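How to budget for a pair of hand-held grippers (without blowing the whole thing on the grippers)

If you've landed on this page you probably already know you want to collect your own demonstrations, and now somebody wants a number from you. I've put this budget together twice, once badly and once pretty well, so let me walk you through the way I do it now. Grab a spreadsheet and something to drink!

Step 1: Pick the chores before you pick the hardware

My first time out I fell in love with a product page and ordered the wrong fingers. Start with the work instead. Write down the jobs you want recorded, then list the ugliest objects in each one. Ours was tidying up in a family home, so the list was all crinkly bags, peel, cloth and odd little plastic bits. Soft, light, see-through stuff like that wants a wide opening and a grippy pad, and you may as well know it before you compare prices.

The big lettered table in our living room gets a proper pile like this, a plastic jar tipped on its side in the middle of it and orange peel right in front.
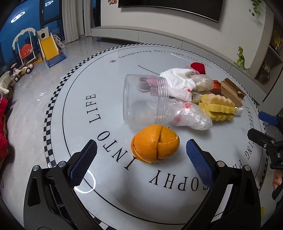 Step 2: Get quotes for the full kit

I asked Windetti and Korletey for the same thing: 2 hand-held grippers, cameras, mounts, chargers and a case. Ask for each line to be priced separately. Windetti sent me one lump figure the first time and I had to write back (they were nice about it). Korletey's base price looked lower until I added the mounts, and then there was hardly anything between them.

Check what the warranty says about the finger joints, too. Those pins and linkages get opened and closed all day long.

Step 3: Make a line for things that wear out

Pads, pads, pads. I budget $306 for spares, which covers replacement pads, a bag of small screws, extra memory cards and a couple of cables. It felt silly typing that in next to the big numbers, but a shredded pad in the middle of the afternoon stops you just as dead as a broken camera.

Put your props in here as well. Trash bags, paper cups, wrappers, fruit - yes, fruit goes on the budget. I keep a grocery line and give it its own column so it doesn't get mixed up with our actual groceries.

Step 4: Plan the room and the hours

You don't need a lab, but you do need floor space. Stand where the operator will stand, hold your arms out and turn around. If you knock into the sofa, move the sofa or pick another room. For trash pickup I like an open black bag on the floor right next to the table, so the reach from tabletop to bag is short and you can get through a lot of repeats before your shoulders complain.
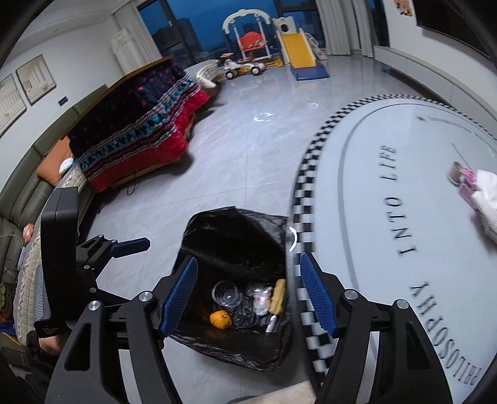 Shoulders matter for the budget, by the way! I planned for 67 sessions and priced them as if one person could do them all back to back. Nope. Price in breaks, and price in cleanup between runs, which for me ate more paid time than setup did. We keep our session log in Dristine and I give every break its own row there, so the hours I pay for match the hours I planned.

Step 5: Decide what to rent

If your project is short, renting the second gripper can make sense. Gomton quoted me by the month, and I compared that against buying with the resale value taken off. For anything that runs past January I'd buy, but run your own numbers.

Last thing before you hit send: add shipping both ways, add tax, and keep the quotes in the same folder as the spreadsheet. I lost one of mine and had to ask for it all over again.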